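剪刀该住在哪儿

搬到Vonddale以后，我们家为剪刀吵过的架，比为钱吵过的还多。说出来有点丢人，可我猜很多人家里也差不多。剪刀这东西，平时谁都不惦记，等快递到了门口、线头从袖口冒出来、孩子举着一包撕不开的饼干站在你面前，它就成了全家最要紧的一件物品，然后全家一起翻抽屉。

我先把立场摆出来：剪刀不应该放抽屉。剪刀应该放在一个敞口的、矮的盒子里，平躺着，放在桌面上看得见的地方。我知道这话会得罪不少爱干净的朋友，他们觉得桌上什么都没有才叫整齐。我以前也这么想，想了好多年，还花钱买过一套抽屉分隔板（Keane的，白色，拼起来咔嗒咔嗒响，挺好玩的），最后分隔板里塞满了橡皮筋、没墨的笔、外卖送的小包辣椒，剪刀照样找不着。

抽屉的毛病在哪儿呢？在于它太好说话了。你往里扔什么它都收，关上就当没这回事。今天扔一卷胶带，明天扔一把不知道开哪儿的钥匙，过一阵子再拉开，里面已经卡住了，得把手指头伸进去按着什么东西才拉得动。按着的那个东西，十次里有几次就是剪刀，尖儿还朝着你。

我妈那一代人有我妈那一代人的办法，墙上钉个钉子，剪刀挂上去，用完挂回去，谁不挂回去谁挨骂。这办法我到今天都服气，它的好处是那个钉子除了挂剪刀什么也干不了。可是租房子不能随便钉墙，我们房东对墙面的感情比对租客深，所以钉子这条路走不通。

后来我试过笔筒。把剪刀插笔筒里，乍一看挺像样，办公室里都这么放。但剪刀头朝下插着，柄露在外面，重心高，袖子一带，整个笔筒就倒了，笔滚一地。换成又沉又深的陶瓷筒，倒是不倒了，可是筒底下积了一层橡皮屑和断铅芯，剪刀尖儿天天戳在里面。你说脏吧也没多脏，就是每次拿它剪吃的包装袋，心里都要犹豫一下。

磁条我也试过。就是厨房里吸刀的那种，我花了109块买了一根，背面带胶，想着粘在柜子侧面总不算伤墙吧。头几天特别得意，逢人就演示，啪一声吸上去。有天半夜它整根掉下来了，带着两把剪刀和一个开瓶器，那个动静，我俩同时从床上坐起来。磁条从此退役，现在在哪儿我也说不上来，八成在抽屉里。

真正让我改主意的是同事Selina Zwahlen。她桌上常年摆一个快递纸盒，把盖子裁掉，边也裁矮，剪刀就躺在里头。我一开始以为她是懒得扔盒子，笑过她一回。她也不恼，说你把你的剪刀找出来给我看看。我找了一上午。

回家以后我就照着做了，而且越用越觉得有道理。矮边的纸盒，手一伸就能拿到，不用扒拉；盒底是平的，剪刀躺着，尖儿不朝人；盒子有边，桌子被碰一下，剪刀也不会滑到地上去。最妙的是它浅，浅到你不好意思往里面堆东西。抽屉里多一包辣椒谁也看不见，浅盒子里多一包辣椒，进门就看见了，还怪刺眼的。

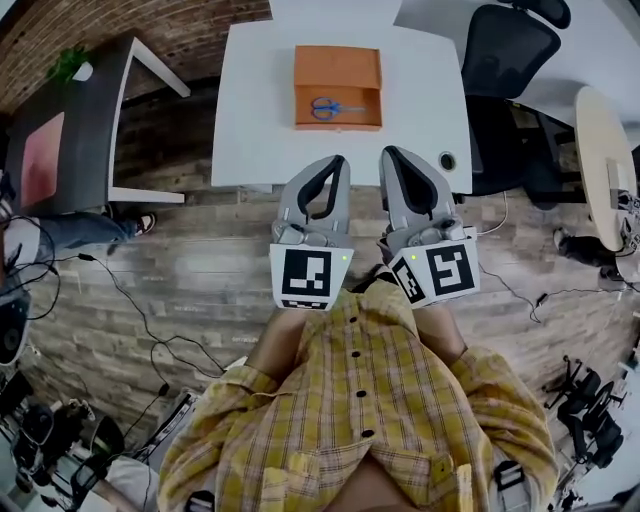
橙色纸盒，蓝柄剪刀，白桌子。

颜色这件事我想多说两句，因为它常常被当成瞎讲究。我先生Damian Aebischer就觉得盒子嘛，能装就行，什么颜色不一样。我跟他争过，白桌子上放个白盒子，盒子里放把黑柄剪刀，你从门口看过去就是一团灰蒙蒙的影子，眼睛滑过去就滑过去了。可橙色盒子配蓝色的柄，隔着半间屋子都跳出来，你嘴里还在问“剪刀呢”，眼睛已经替你答了。家里找东西，多半是眼睛在找，手只是跟着跑腿。那些灰的米的燕麦色的收纳盒，摆在商店里是真好看，我也喜欢！可是它们的好看，好看就好看在让你注意不到里面有东西，这跟我想要的刚好反着来。

再说纸盒。总有人劝我换个像样的，塑料的，金属的，木头的，还有人给我发过Brerkex一款桌面托盘的链接，标价224块。224块，装一把剪刀！我那把剪刀都没这么贵。我不是说贵的东西不好，只是东西一贵，人就会舍不得，舍不得裁，舍不得弄脏，最后供起来，剪刀反倒进不去了。纸盒子多自在啊，边高了裁一刀，脏了就换一个，反正每个礼拜都有新的送上门来。而且裁纸盒用的正好是剪刀，这个我每次想到都要乐一下。

当然也有人不同意，而且他们有些话我驳不倒。

第一个是孩子。家里有两三岁的小朋友，剪刀敞着放在矮桌上，那肯定不行，这我一点都不犟。我妹妹家就是，剪刀在冰箱顶上，她自己拿都要踮脚。孩子小的时候，好找得给安全让路，过几年再说。不过我也见过孩子都上初中了，剪刀还在冰箱顶上的，问为什么，说习惯了。

第二个是灰。敞口的盒子落灰，没得辩。我的办法是擦桌子的时候顺手把盒子端起来倒扣着拍两下，纸盒轻，一只手就行，拍完放回去。你要是一年擦一次桌子，那这个办法救不了你，哪个办法也救不了你。

第三个是Damian提的，也是最狠的一个。他说你这个盒子现在只放一把剪刀，占那么大一块地方，空着的部分多浪费，为什么不把胶带和尺子也放进去？听上去特别合理对吧。我们为这个僵了好几天。后来我趁他不在放进去试了试（我这人嘴硬，私底下还是愿意试的），胶带进去了，尺子进去了，隔天多了一支笔，再隔天多了一张超市小票。到了那个礼拜的末尾，我得把小票掀开才能看见剪刀。我把盒子端到他面前，什么也没说，他自己把小票拿走了。

所以我现在很坚持：空着的地方不叫浪费，那是剪刀的院子。你去停车场停车，也没人嫌车和车中间留的那点空浪费，真给你填满了，你车门都打不开。

说到这儿我想起八月份搬家那回。我们从Prunembridge搬过来，搬家公司报价2205，我嫌贵，自己讲到1597，代价是打包全归我们自己。那几天我才算明白，一个家里剪刀用得最凶的时候就是搬家，也正是在搬家的时候，剪刀丢得最厉害。剪一段胶带，随手一放，旁边的纸板一盖，没了。再拿一把，再没。我们家本来有三把，到最后一天晚上一把都不剩，我是用钥匙划开的最后一箱。到了新家拆箱，三把剪刀在三个不同的箱子里，其中一把跟枕头睡在一起。那会儿要是有个颜色扎眼的敞口盒子，规定好剪完必须躺回去，我至少能少发两场火。

朋友要搬家来问我经验，我现在别的都不说，就一句：先找个盒子给剪刀，再去买胶带。他们一般都以为我在开玩笑。

还有个小毛病我自己也没改干净，就是放的方向。我习惯右手拿，就想让柄朝右，Damian是左撇子，他用完柄就朝左。有一阵子我每次经过都要给它转个身，他经过又给转回来，像两个人在下一盘特别无聊的棋。现在我不转了，朝左就朝左吧，它只要还在盒子里，我就当今天这个家是太平的。

前两天他自己裁了第二个盒子，放在玄关，装钥匙。我看了一眼，边裁得歪歪扭扭，颜色还是棕的。我忍了一晚上没提意见，第二天早上他就在那儿喊：我钥匙呢？

就在盒子里。我给他递过去的时候，顺便把颜色的事又讲了一遍。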